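The table by the window

The owner of the Bakcombe flat has rented out her back room for nine years, and she still lays the table herself before each guest arrives. We spoke on a Friday, over tea.

"People come in tired," she said. "They want a cuppa and something to eat that isn't out of a packet."

She does most of her shopping at Takács, a greengrocer 25 minutes away on foot. Oranges are on the list every time. The rest depends on what looks good.

"Longans if they've got them. Taro, because I cook with it, and guests ask me what it is. I cut one open so they can see the inside."

The kettle is pink, and she makes no apology for the colour. It cost her $80, and she says it's the only thing in the room she paid full price for. The blue plaid cloth goes in the wash after every stay.

I asked about the red paper cut-out on the window. "It stays up all year. I like the light coming through it."

Has she thought of letting a second room? She shook her head. "One's enough. I'd have to buy another kettle."

Her favourite spot is the armchair, although she admits guests usually take the stool below the window.

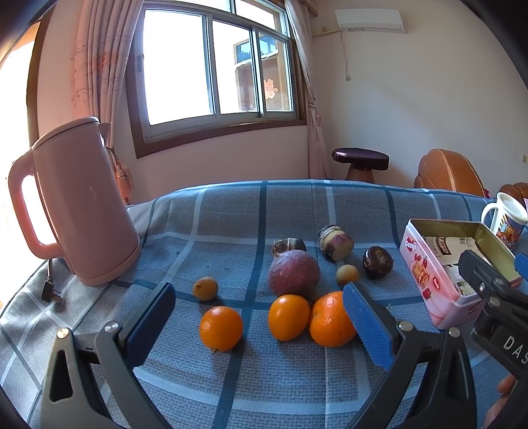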